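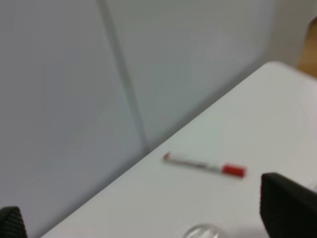 Arm keeps missing the thin stuff after I swapped the finger pads

Posted by todis_bench

Hi all! I look after one small tabletop arm with a two-finger gripper (white table, gray panels behind it, nothing fancy) and last month I put new pads on the fingers. Big things are fine. Pens and markers are driving me nuts, because the fingers close and then there's nothing between them, or the marker squirts out sideways. It made 39 good grabs out of 68 tries on a marker lying flat. Before the pads it almost never missed. I re-ran the open/close calibration and it still says everything is dandy. What am I forgetting?

Posted by skirkance

Pads wear in. Give it a week.

Posted by Ellis Zarlow

I wouldn't wait a week, I've been down this road! New pads are usually a hair thicker than the old worn ones, and they never go on perfectly even, so your center line moves. Close the gripper slowly on a strip of paper and tug. If it slides out at the tips but holds farther back, the pads are toed out and you need to reseat them. Clean the fingers with alcohol first and press each pad down from the middle. Then redo the wrist camera offset too, which is a separate routine from the open/close one on mine (I skipped it for ages).
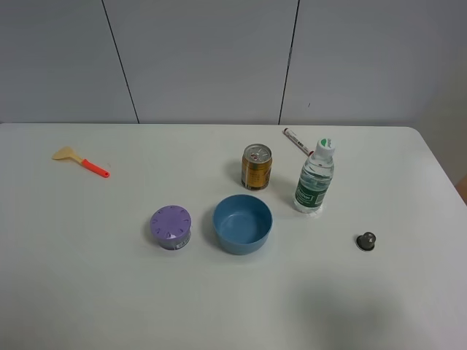
My other suggestion is to test on a mixed table before you trust it again. I put out a spread of shapes and run every one of them from a few angles. Something tall like a water bottle will forgive almost any offset, and so will a short can, so if those two pass you haven't learned much. The flat toy spatula and the marker lying down are the ones that tell you if the fingertips are really meeting at table height. I do 16 grabs on each and write down which side it misses on. If it's always the same side, fix the offset. If it's all over the place, look for a loose finger screw.

Posted by todis_bench

The paper slid right out at the tips, so I'm peeling the left pad tonight. Thanks!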